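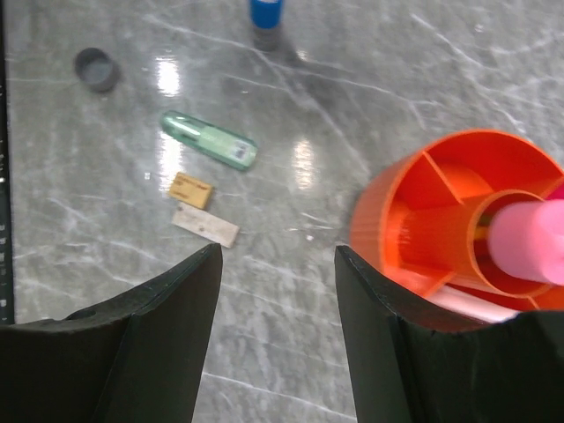 *4 min read*

By Veronika Deák, 27 Apr 2020

# How to set up a round desk organizer

A round organizer with compartments takes up little room on a desk, but it fills up fast and then stops being useful. These steps are for the kind with a tube in the center and dividers running out from it like spokes. The orange one I use is plastic, with a ribbed outer wall. The method works for any similar holder.

## What you need

- The organizer
- A damp cloth and a dry one
- Scrap paper
- A small box or drawer for extras

## Steps

1. **Take everything out.** Lay it all on a hard, flat surface. Marble or any other smooth top is fine. Put down paper first if you have markers that leak.

2. **Wipe the organizer.** Pencil dust and eraser crumbs collect where the dividers meet the floor of the holder. Wrap the cloth around the end of a ruler to reach them. Dry it well before anything goes back.

3. **Test every pen and marker.** Draw a short line with each on the scrap paper. If a marker is faint, store it cap down overnight and try again the next day. Throw it out if it is still faint.

4. **Check glue sticks.** Turn the base and see if the glue moves. Press the cap on until it stops.

5. **Clean the eraser.** Rub it on plain paper until the marks come off. On a pale eraser this takes a minute or so.

6. **Fill the center tube.** Use it for the markers you reach for most. A fat marker takes up a lot of the tube, so two or three is the limit in most holders.

7. **Fill the outer ring.** Give each kind of item its own compartment. Put pens on the side nearest your writing hand and pencils next to them. Short items, such as erasers and sharpeners, get lost behind tall ones, so keep those compartments next to each other.

8. **Put the rest away.** Extras go in the box or drawer. My own box had 31 pens in it when I did this in December, and I have not needed to buy any.

## Common problems

**The holder tips over.** Too many heavy items are on one side. Move the glue stick or scissors across from the markers.

**It slides on a polished top.** Cut a circle of shelf liner slightly smaller than the base and set the holder on it.

**Ink on the stone.** Blot it, then wipe with a little dish soap and water. Do not use vinegar on marble. It etches the surface.

Repeat steps 2 and 3 every couple of months.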